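3.2 Study Sites

Fieldwork was carried out at two sites managed by the Fletano district: the Temonard path and the Dawber loop. Both are paved, both are closed to motor vehicles, and both are open to the public without charge. They differ mainly in tree cover. The Dawber loop passes through mature planting for most of its length, while the Temonard path crosses open ground and offers little shade in the middle of the day. The two sites were chosen so that the effect of shade on walking habits could be considered apart from the effect of surface quality, which earlier work has tended to treat together.

Access conditions were recorded before the main survey began in March. At each site we noted the position of entrances, benches, drinking fountains and signs, along with any places where the pavement had been patched or had lifted. The Drivari bus line stops within walking distance of both sites, and respondents who came by bus were asked which stop they had used.

Pavement width is of interest because it shapes how people share a path. Where a route is narrow, walkers tend to move in single file when others approach, and those who prefer to talk with a companion may choose another route. Wide asphalt surfaces, such as the one shown in Figure 2, place fewer limits on where a person walks and at what pace. 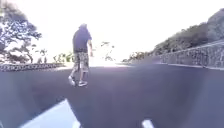

Figure 2. A walker on a wide asphalt path, seen from behind.

3.3 Survey Method

Walkers were approached as they left each site and were invited to complete a short interview. The interview covered the purpose of the visit, the usual length of the walk, the means of travel to the site, and any features of the path that the respondent would like to see changed. Answers were written down in the respondent's own words and sorted into themes at a later stage. Two coders worked separately on the full set of answers, and differences between them were settled by discussion.

Interviews were held in the morning and in the early evening. No interviews took place on Wednesday, when maintenance crews were scheduled to work at the Dawber loop; the same day was left out at Temonard to keep the two schedules matched. Work was also suspended during heavy rain. We recognize that this leaves out people who walk in poor weather, and the findings should be read with that limit in mind.

Respondents were not asked for their names or home addresses. Age was recorded in broad bands, and any respondent could decline a question without ending the interview. Parents and guardians were interviewed on behalf of young children only where the child's use of the path was itself the reason for the visit.

Answers about shade were coded separately from answers about heat, although many respondents mentioned the two together. A remark that the path was "too hot by noon" was coded under heat alone unless trees, shelter or shade were also named.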